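Can a machine clear the table yet? Frequently asked questions

Relura bench notes, household and light shop-floor tasks. Revised in March.
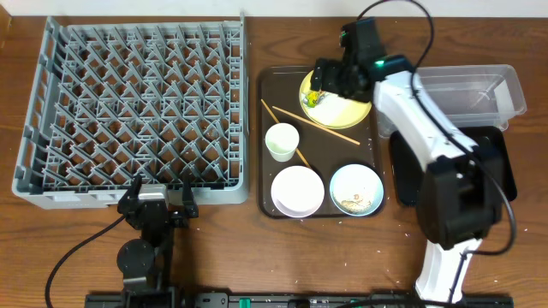

These answers cover the questions we receive most often about two-arm manipulation of dishes, packaging and small parts. They apply to fixed benches with a pair of arms. Mobile platforms are covered on a separate page.

Can a robot clear a table and load a dishwasher rack?

In part. A two-arm bench can pick up a plate, cup or bowl, tip the scraps out and place the item in a rack. It does this slowly and with a failure rate that would not be accepted from a kitchen porter. In our last full series we ran 200 trials of a mixed tray (plate, cup, bowls and chopsticks). Of the trials, 87 finished with every item in an acceptable position and no human help. The rest needed at least one intervention.

What counts as an acceptable position?

A plate must stand between two rows of pegs and stay there when the rack is pushed 30 cm along the bench. Bowls and cups must face downwards or lean far enough for water to drain. Chopsticks must lie inside the rack with no end through the base. An item that is in the rack but leaning on a neighbour is recorded as a partial result and is excluded from the finished count.

Why use a dish rack on a table and leave out the dishwasher?

The door, the sliding runners and the low working height are separate problems. Putting the rack on the bench isolates the handling. Results from a bench rack should not be read as results for a real machine under a worktop. We expect the figures to drop when the arms have to reach down and inwards, and we have not measured by how much.

Which step fails most often?

Chopsticks, by a wide margin. They are thin, they roll, and they tend to lie underneath something else. A stick that runs under a cup cannot be taken until the cup has moved, and moving the cup often moves the stick. The arms then need a fresh estimate of where it is.

After that, in order:

Plates that have to be lifted from a tray with a raised rim
Bowls set side by side with no gap for a finger
Placing a plate between slanted pegs
Cups

Cups are now close to routine. The rim is easy to find and the grip can be off by several millimetres without consequence.

Is scraping food off a plate harder than moving the plate?

Yes. Moving a plate is a matter of geometry. Scraping depends on what the food is and how long it has been there. Loose scraps will mostly fall if the plate is tipped steeply over a container. Anything stuck needs a tool or a second pass, and the system must then decide whether the plate is clean enough. That decision is the weak point. Glare on a glazed plate can be read as food, and pale food on a pale plate can be missed entirely.

Do you rinse or wash anything?

No. Our procedure ends when the item is in the rack. The arms used on these benches are not sealed against water, and we advise against improvised covers, which catch on the fingers.

How are clear plastic containers handled?

Poorly by depth cameras, better by ordinary colour cameras. Depth sensors tend to look straight through clear plastic and report the table. Our present controller, Morgan 2, works from colour images only and finds the rim from its reflections. It copes with an open container on a plain dark surface. On a patterned cloth the success rate falls sharply, and we do not quote a figure because the series was too short.

Why two arms? Would one be enough?

One arm is enough for picking up and putting down. The second is useful when something has to be steadied, such as a light rack that slides when a plate is pressed into it, or when an item must be turned over and the first gripper cannot reach the right side of it. The cost is a shared workspace. Two arms over one tray can collide, and the planner makes one of them wait. In the current software one arm is idle for much of each trial.

How long does it take?

A mixed tray has a limit of 60 minutes per block of trials, including resets by the operator. A single item takes anything from a few seconds to several tries. We do not publish a per-item average, as it hides the long tail. One dropped chopstick can take more time than the remainder of the tray.

Is the system programmed or trained?

Both. The safe limits, speeds and joint ranges are programmed. The handling itself is trained from recorded demonstrations, in which a person guides the arms through the task. Changing the crockery used to mean new code. It now means new demonstrations - 30 per item type is our working minimum, and flat or very thin items need more.

Does it work with dishes it has not seen before?

Usually, if the new dish is close in size and shape to a known one. Colour matters less than we expected. Weight matters more. A heavy stoneware bowl slips in a grip that holds a light one, and the arms have no direct measure of slip. Handles, lids and stemmed glasses are outside the present scope.

Can the same bench do shop-floor work?

Yes, and the results there are generally better. The same arms have been used for sorting moulded parts into trays at the Zukex packing trial. Parts arrived in one size, on one surface, under fixed lighting. A kitchen table offers none of those conditions. If your task can be arranged so that items arrive the same way each time, a conventional fixed machine may do it faster and for less money, and it should be priced first.

What grippers do you recommend?

Two-finger parallel grippers with replaceable pads. They are simple, they can be repaired on the bench, and they suit rims and edges. Suction cups do well on clean flat plates and badly on plates with food on them. Multi-finger hands are available from several suppliers, but we have not found that they improve dish handling enough to cover the added upkeep. Pads should be checked daily for grease. A greasy pad produces drops that look like software faults.

What about the cables?

Leave more slack than seems necessary. A cable that is long enough at rest can go tight when the wrist turns and the elbow is raised together. Run each arm through its full range by hand, with the power off, before fixing any ties. A loop must also stay clear of the camera's view of the tray. Replace any cable that has been kinked.

Is it safe to work beside?

The arms are light and run at reduced speed, but they are not toys. Keep hands out of the shared area while the drives are live. The stop button must be within reach of the person resetting the tray. Broken crockery should be cleared with the drives off, and the run should be logged as ended.

How should I set up my own test?

Use a fixed tray position for the first series and mark its corners on the bench. Photograph the layout before every trial. Keep the rack empty at the start, and record partial results separately from finished ones. Do not stop a run early because it looks lost; late recoveries are common and are worth having in the data. When the fixed layout is reliable, vary one thing at a time: tray angle first, then item order, then lighting.

The Brernik sheet, available on request, gives the layout and scoring form we use. It prints on two sides of A4.

When will this be ready for an ordinary kitchen?

We do not give a date. At the present rate of intervention, a person has to stay in the room, and a person in the room could load the rack in less time. The nearer uses are in canteens and packing rooms, where the crockery or parts are all alike and a single supervisor can watch several benches. Home use would also require a reachable dishwasher, a way of dealing with cutlery in bulk and a much lower price for the arms.

Can I send you a task to try?

Yes, if it fits on a bench and needs no water, heat or blades. Send a short written description, the size and weight of each item, and a photograph of the starting layout. We reply to suitable requests within the month. Items are returned at the sender's cost, and breakages are not covered.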